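February, late afternoon, glaze room

Opened the kiln just after lunch, a little warmer than I like, but Venla was hovering and I am weak. The gray is nearly there. I want to get it all down while the tiles are still lined up on the bench in order, because the last time I trusted my memory we lost the best matte white this workshop has ever made and I still think about it.

For anyone picking this up cold: these are the glazed planters for Jernis, the big ones with the rolled rim. The clay is the Erkovano stoneware, the groggy one, out of the new bags. We want a quiet gray with a dry surface, something you'd like to put your hand on, and it has to survive winters outside. The first round came out shiny as a bathroom sink. The second was dry all right, so dry it dragged a wet sponge to pieces, and Oskari said it looked like the inside of an old kettle. He wasn't wrong.

So, round three. I mixed 300 gram batches, all from the same base, and moved only the whiting and the colorants. Everything was weighed on the good scale (the small one by the window drifts when the heater comes on, please don't use it for oxides). Sieved twice. I let the buckets stand overnight, and in the morning they had settled hard, so I added a pinch more bentonite and stirred until my arm complained. There were nine tiles in all, brushed on one half and dipped on the other, with a band of bare clay left at the bottom to catch runs.

Here is what came out, in the order they sit on the bench:

- The ones with plain iron are too warm. Handsome, like wet cardboard, but too warm.
- Cobalt alone goes blue the moment it gets thick. Even the tiniest bit shows up in the pooled areas.
- Iron with a trace of manganese is the good one. It breaks a little lighter over the edge of the tile and stays calm in the flat.
- The black stain from Stemico gives a very even gray, easy to repeat, a bit dead. Aarne likes it. I think he likes that it's easy to repeat.

The manganese one has a few pinholes on the brushed side and none on the dipped side. I believe that is my brushing. I was in a hurry with the last coat and didn't wait for the one under it to lose its shine. Worth repeating with more patience before we blame the recipe.

While we sorted tiles we got onto the subject of how much a gray leans on its neighbors. Under our tubes the manganese tile looks almost brown. Carry it out to the yard and it cools right down. I've moved the sorting table under the big window now, and I'd ask everyone to leave it there even though it blocks the clay trap a little.

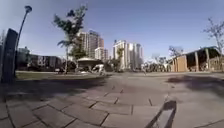
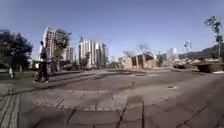 *Jernis, the square: gray paving under a clear sky.*

Now the firing, which I'm less proud of. We used the Dierckx kiln, with the shelves set wide because I wanted room for a test rim along with the tiles. The program was the usual slow start, then 165 degrees an hour up to the last stretch, then a short hold. No trouble on the way up. Coming down, I had planned a slow cool to help the matte along, and I entered it in the wrong segment, so the kiln simply switched off after the hold and cooled at its own pace. I noticed when I came in with my coffee and the number on the display was far too low. Nothing to be done by then.

The funny part is that the surface is still good. It has that soft eggshell feel, no glare, and a pencil mark wipes off with a damp rag, which the last round couldn't manage at all. So either the extra whiting is doing the work, or the old Dierckx holds its heat well enough that a proper slow cool adds very little. I'd like to know which. Kauko thinks it's the brick, and he has rebuilt that kiln often enough to have earned an opinion -- but he also thinks everything is the brick.

The test rim is another story. The glaze crept back from the fold on the inside, leaving a bare line you could run a fingernail along. I'm fairly sure that was dust. The rim had been sitting on the open shelf since before the holidays and I gave it a wipe so quick it hardly counts. Martim suggests thinning the first coat so it soaks in better at the fold, and I'll try that on a fresh piece, washed properly this time and left to dry by the radiator.

I also put one of the manganese tiles in the freezer in a tub of water, and it will go in and out of there for as long as I remember to do it. There's a sheet taped to the freezer door. If you pass by and the tub is frozen solid, take it out to thaw and put your initials down. The ice cream in there is Venla's and is not part of the test.

Still to do:

- Repeat the manganese batch, dipped only, plus one brushed tile done slowly
- Same recipe again with the slow cool in the right segment (Oskari to check my typing!)
- New rim piece, thin first coat
- Ask Stemico if the black stain comes in a smaller bag, we'll never get through the big one
- Relabel the buckets, the marker is coming off in the damp and two of the lids already say nothing

The bench is as I left it, tiles in order from the door. Please don't tidy them until Aarne has had his look in the morning.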